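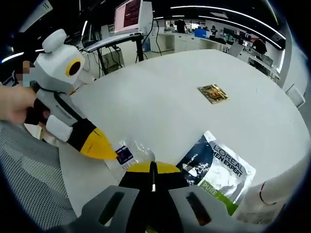 사무실 안쪽의 커다란 흰 테이블.

9월에 스웨덴 출장을 마치고 하루가 비어서, 예전부터 꼭 한번 가 보고 싶었던 스텔탐(Steltham) 직물 공방의 공개 행사에 다녀왔습니다. 다녀온 지는 좀 됐는데 사진 정리를 미루고 미루다가 이제야 씁니다. 그날 적어 둔 수첩을 옆에 펴 놓고 쓰는 거라 순서가 조금 왔다 갔다 하더라도 너그럽게 봐 주세요.

제가 직물에 빠진 건 순전히 외할머니 덕분입니다. 외할머니 댁 다락에 작은 베틀이 있었는데, 어릴 때는 그게 뭔지도 모르고 그 밑에 들어가서 놀았거든요. 나중에 커서 허리띠 베틀로 목도리 하나를 겨우 짜 보고는, 아 이게 이렇게 손이 많이 가는 일이었구나 하고 한참을 앉아 있었던 기억이 납니다. 그 뒤로 여행을 가면 미술관보다 직물 공방을 먼저 찾아보게 되었어요.

역에서 공방까지는 22번 버스를 탔습니다. 버스가 호숫가를 끼고 도는 길이 참 예뻤는데, 창가에 앉아 넋 놓고 보다가 한 정거장을 지나쳐 버렸습니다. 덕분에 자작나무 길을 되돌아 걸었고, 길가에 핀 분홍바늘꽃이 거의 다 져서 솜털만 날리고 있었습니다. 행사는 오전 10시에 시작이었는데 저는 조금 늦게 들어갔어요. 입구에서 이름표와 커피를 받았고, 카르다몸 빵도 하나 집었습니다. 이 빵 이야기는 뒤에 또 나옵니다.

안내는 잉에예르드 뉘고르드(Ingegerd Nygård) 선생님이 맡아 주셨습니다. 이 공방에서 일하신 지 23년이 되셨다고 해요. 목소리가 조용조용하신데 이상하게 뒷줄까지 다 들립니다. 첫 순서는 양모 창고였습니다. 문을 열자마자 라놀린 냄새가 훅 끼쳐서 같이 간 분들이 다들 웃었어요. 저는 그 냄새를 좋아하는 편이라 자꾸 맨 뒤에 남아서 킁킁거렸습니다. 선반에는 고틀란드 양의 털이 색깔별로 나뉘어 있었는데, 염색을 하지 않았는데도 은회색부터 거의 검은색까지 있더군요. 만져 봐도 된다고 하셔서 한 줌씩 쥐어 봤습니다. 곱슬곱슬하고 윤기가 도는 것이 제가 알던 메리노와는 전혀 다른 촉감이었습니다.

다음은 염색장이었습니다. 제가 제일 기대한 곳이에요! 꼭두서니 뿌리를 우리는 솥이 불 위에 올라가 있었고, 온도계가 80도 아래에 머물도록 한 분이 계속 지켜보고 계셨습니다. 온도를 너무 올리면 붉은색이 갈색 쪽으로 탁해진다고 합니다. 저도 집에서 꼭두서니 염색을 두 번 해 봤는데 두 번 다 벽돌색이 나왔거든요. 물이 문제인가 했더니 그냥 제가 팔팔 끓인 거였습니다. 선생님께 그 이야기를 했더니 벽돌색도 목도리로는 괜찮다고 위로해 주셨어요.

쪽 염색은 시연을 직접 보여 주셨습니다. 실타래를 통에서 꺼내면 처음에는 연두색인데 공기에 닿으면서 점점 파랗게 변하지요. 책에서 수없이 읽은 내용인데도 눈앞에서 보니 탄성이 절로 나왔습니다. 옆에 서 있던 꼬마가 한 번 더 해 달라고 졸라서 선생님이 정말로 한 번 더 해 주셨고, 저도 속으로 무척 고마웠습니다.

직조실은 건물 2층입니다. 계단이 가파르니 치마나 굽 있는 신발은 피하시는 게 좋겠어요. 방 안에는 종광이 8개 달린 큰 베틀이 창가에 놓여 있었고, 마침 담요를 짜는 중이었습니다. 바디를 칠 때마다 마룻바닥이 쿵 하고 울리는데, 그 소리를 듣고 있으면 마음이 차분해집니다. 짜고 있던 무늬는 '스키사흐(Skisach)'라는 이름의 담요인데, 능직이 물결처럼 이어지다가 가장자리에서 방향을 바꾸는 디자인이었어요. 무늬를 바꿀 때 발판 순서를 어떻게 외우느냐고 여쭤봤더니, 베틀 옆에 붙여 둔 쪽지를 가리키셨습니다. 저는 뭔가 대단한 비결이 있는 줄 알았지 뭐예요.

체험 시간에는 작은 틀에 컵받침을 하나씩 짰습니다. 저는 욕심을 부려서 색을 네 가지나 골랐다가 시간 안에 다 못 끝냈어요. 가장자리가 점점 안으로 말려 들어가서 위쪽은 넓고 아래쪽은 좁은, 조금 딱한 모양이 되었습니다. 씨실을 너무 당겨서 그렇다고 하네요. 비스듬히 넉넉하게 놓고 눌러 주라는 말씀을 듣고 나니 뒷부분은 한결 나아졌습니다. 미완성인 채로 가져왔는데 지금 책상 위에서 찻잔을 잘 받치고 있습니다.

점심은 마당에서 먹었습니다. 완두콩 수프에 딱딱한 호밀빵, 그리고 치즈가 나왔어요. 수프가 생각보다 짰지만 바람이 제법 쌀쌀해서 그런지 다들 그릇을 비웠습니다. 아까 그 카르다몸 빵이 너무 맛있어서 하나 더 먹을 수 있을까 하고 들어가 봤더니 이미 다 떨어지고 없더군요. 혹시 가실 분은 도착하자마자 두 개 챙기세요.

매장에서는 실을 좀 샀습니다. 좀이라고 하기에는 가방이 안 잠겼지만요. 졸테반세(Zoltevance)라는 이름의 두 겹짜리 양모사가 색이 참 고와서 이끼색과 회색을 골랐고, 잔폴라트(Canpolat)라는 가는 아마사는 행주를 짜 볼 생각으로 한 타래만 담았습니다. 카드 결제만 되고 현금은 받지 않습니다. 해외 배송은 하지 않는다고 하니 트렁크를 비워서 가시는 편이 좋아요.

아쉬운 점도 조금 적어 두겠습니다. 영어 안내문이 염색장까지만 있고 직조실에는 없어서 용어를 알아듣기가 쉽지 않았습니다. 또 체험 시간이 짧아서 처음 해 보시는 분은 날실을 이해하다가 끝나 버릴 수도 있겠더라고요. 화장실은 마당 건너편 건물에 있는데 표지판이 작아서 저는 창고 문을 두 번이나 열었습니다.

돌아오는 버스에서는 실 봉투를 무릎에 올려놓고 깜빡 졸았습니다. 손에서 라놀린 냄새가 그대로 났고, 이번에는 정거장을 지나치지 않았어요. 이끼색 실로는 지금 조끼를 뜨고 있습니다. 앞판을 거의 다 떴으니 완성되면 사진을 올리겠습니다.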